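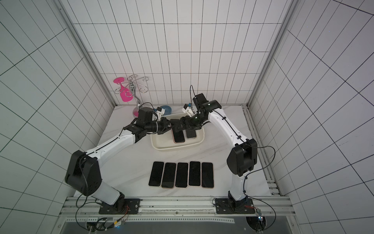
I popped along to the Durska council meeting last night and I'm still a bit cross! Myrto Kalogeropoulos, our councillor, wants the bus fare subsidy kept for another year, and 84 of you have already signed the letter backing her (thank you!). Deputy mayor Spyros Stamatopoulos says the money has to go on roads first. Fine, but how do people get to the clinic in the meantime? The vote is later in November, and I'd love to hand in 200 names before then. The letter is at the Tsolakis bakery, next to the till.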